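Grumden GR-80 thermal paste: six months on

I bought the 80 gram tub of Grumden paste from Bolger in October to replace the little syringes I'd been going through at the bench. I refurbish office desktops and sell them on, so I use more of this stuff than most people. The tub has now done every machine that has come through, and there is still plenty in it.

Spreading

Straight out of the tub it is stiff. It loosens if you work it with the spatula for a minute, and after that a thin coat goes on evenly. The spatula supplied is too wide for small heat spreaders. I use an old one from a Dusenar kit, which has a narrower blade and a bit of flex.

Clean the old paste off first with isopropyl and a lint-free cloth. Grumden says its paste can go over residue. I wouldn't.

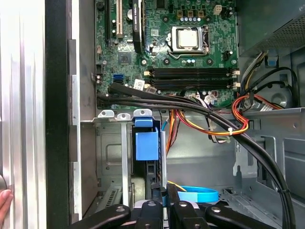
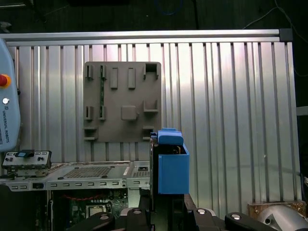 Temperatures

I logged two older towers under a full load, one at 1846 points in my usual benchmark and the other at 1302. Both ran a couple of degrees cooler than with the Burnotov paste I used before. Scores didn't change. You won't notice the difference in an office machine, although the fans on the slower one do settle sooner.

Storage

The lid is the weak point. It cross-threads easily, and a skin formed on top after I left it crooked over a hot weekend in the garage. I scraped that off and the paste underneath was fine. Keep it in a cupboard.

Value

Good if you do a lot of machines. For one home computer, buy a syringe. Bolger also stocks a 700 gram trade tub, but I can't see myself getting through it before it dries out.

Four stars. It loses one for the lid.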